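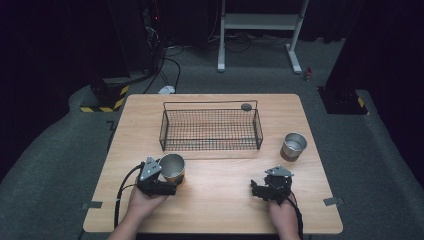
Cups in a Basket: Teaching by Hand with Two Grippers
Final project report, Robot Learning Studio
Roald Holmgren
Submitted 15 February 2022

1. What I said I would do

My proposal promised a two-armed robot that could clear a café table. My advisor wrote "which table?" in the margin, and that question shrank the project to its present size. The task is now this: two metal cups stand on a small square table, a wire basket stands behind them, and both cups should end up in the basket. The table does not get wiped. There is no café.

The method survived the shrinking. Instead of programming the motions, I wanted a person to do the task while holding the robot's own kind of gripper, one in each hand, and let the robot learn from the recordings. The lab already had remote control for the two arms, and I had used it enough to know how I felt about it. So the report compares two ways of showing a robot a job: driving it from a distance, and doing the job yourself with its hands.

2. Equipment

The hand-held grippers are a set the lab calls Meva, after a label somebody stuck on the storage bin. They come as a left and a right. Each has a pair of jaws, a silver triangular plate on top, and a cable. The plate is what the tracking system follows. The cable carries the jaw opening, and also catches on things.

The recording software is Falteck, a lab program older than my time here. It stores the pose of each gripper, the jaw opening, and the video from the head camera, all against one clock. It has one button for starting and another for stopping, and they are the same color. I have seven recordings of myself walking over to the computer to start a recording.

For the remote control half I used Stasbridge, the lab's link between two desk-mounted hand controllers and the two arms. The operator sits at a desk and looks at a screen. The arms copy the hands, a little late.

The table has a pale wooden top. I put small gray tape tabs at the left and right edges near the front to mark where the hands begin each demonstration. They are the most dependable piece of engineering in the project.

The basket is black wire mesh, open at the top. The cups are short, silvery inside, with a tan band around the lower part. I chose them because there were plenty in the cupboard and they don't break.

3. How a demonstration goes

Both hands start near the tape. The left gripper goes to the left cup, closes, lifts it a little, and carries it over the near rail of the basket. It lowers the cup, opens, and backs out. The right gripper waits with its jaws open. Then it does the same with the right cup. Both hands come home and I stop the recording.

Between demonstrations I moved the cups. At first I moved them wherever I felt like, and found out that I feel like the same four places. After that I drew positions from a shuffled stack of index cards, one card per cup. The basket stayed toward the back but was turned slightly every ten runs.

I had four rules for myself, written on paper and taped to the monitor:

Move at a speed you could explain.
One hand works, the other waits.
Do not fix a bad grasp in midair. Put the cup down and throw the run out.
Watch the cable.

The second rule was my advisor's idea and I argued against it for a week. People use both hands at once, I said, and the whole point was to record how people do things. Then I looked at my first recordings. When I used both hands at once I was fast and sloppy, and the idle hand drifted around as though it were conducting. Waiting looks stiff, but it gives the model something it can copy.

4. Data

I recorded 400 demonstrations with the hand-held grippers. Collecting them took three afternoons, plus one afternoon that I lost to a loose connector. I recorded 100 more with Stasbridge, and those took most of two weeks, in sessions as long as my neck allowed.

The difference in speed was expected. The difference in kind I had not thought about. In the remote recordings I pause before every grasp. The delay teaches you to stop, look at the screen, make a small correction, stop again, and only then close the jaws. Every remote grasp looks like somebody trying to get a coin out of a drain. In the hand-held recordings there is almost no pause, because I could see the cup with my own eyes and feel through the handle when the jaws met it.

The trouble is that the robot can't feel anything through a handle. It has the camera and the jaw opening. A good deal of what made my hand-held demonstrations smooth was information I had and never recorded. I will come back to this in section 6, with less dignity.

I threw out every hand-held run where a plate was hidden from the tracking for more than a moment. Most of these happened when I leaned in to see past the gripper. My head was the main source of missing data in this project.

5. Training and testing

I trained the same model three times: on the hand-held data alone, on the remote data alone, and on both together. I didn't tune it separately for each. A stricter report would have, and a stricter student would have started before Thanksgiving.

For testing, the two arms were put over the table with the same type of gripper fitted. Each trained model got 100 attempts, with cup positions drawn from the cards. An attempt counted as a success if both cups were in the basket at the end, in any position. A cup lying on its side in the basket counts. A cup balanced on the rail does not count, and I want it on record that I was tempted.

The combined model succeeded in 89 of its attempts. The hand-held model came second and the remote model came third, by a margin I would call clear. The remote model had four times less data, so this doesn't show that remote control makes worse lessons. It shows that I got tired sooner. For a fair comparison I would need equal numbers, and for equal numbers I would need a different neck.

What interested me was how they failed. The hand-held model reached quickly and with great confidence, and when it missed, it closed on air, carried the air to the basket, and released it there gently. The remote model hardly ever closed on air. It ran out of time instead, hovering over the cup and making small corrections that canceled each other. Each model had inherited one of my bad habits. The combined model was quick on the way to the cup and hesitated briefly before closing, and that hesitation is worth having. I can't claim I designed it.

6. Things that went wrong

The near rail. In my early demonstrations I lifted the cup just high enough to clear the basket, because I could see the rail and knew where it was. The robot learned to lift just high enough too, and its idea of "just" was less reliable. It hit the basket and pushed it across the table, cup still firmly in the jaws. I recorded that batch again with a deliberately tall lift that felt ridiculous to perform. The collisions mostly stopped.

Grip height. I had been closing the jaws wherever they landed. Low on the band the cup stayed upright. Near the rim it tipped. The model averaged the two, and an averaged grip is a tilted cup. The later demonstrations all grip low.

The missing touch. As described above, I could feel contact and the robot couldn't. My fix was to put the pause back in: before each grasp I held still for a moment with the jaws open around the cup, then closed them. So after spending section 4 complaining about the remote recordings, I spent an afternoon learning to imitate them.

The cables. The left one loops out over the corner of the table, and on one run it took a cup with it.

7. The second operator

In the last week I asked my roommate, Yip, to record 3 short batches after ten minutes of instruction. I left these out of the training set, but I watched all of them. Yip broke rule two at once and rule one soon after, and picked up cups from the side, with the gripper turned nearly flat. It had never occurred to me to do that. It's a better grasp for a cup close to the basket.

I had 400 recordings of one person's idea of how to pick up a cup. If I were starting over, I would take fewer demonstrations from more people, and write down the rules after watching them instead of before.

8. What is left to do

Equal amounts of data for the two methods.
A contact sensor in the jaws, or at least a recording of how hard the handle is squeezed.
More operators, including some who are left-handed.
A second kind of cup. I have no idea what happens with a second kind of cup.
Different colors for the start and stop buttons in Falteck. I have asked, and was told that I have access to the code.

The recordings are on the lab drive under cups_final, except for the ones that were actually final, which are under cups_new.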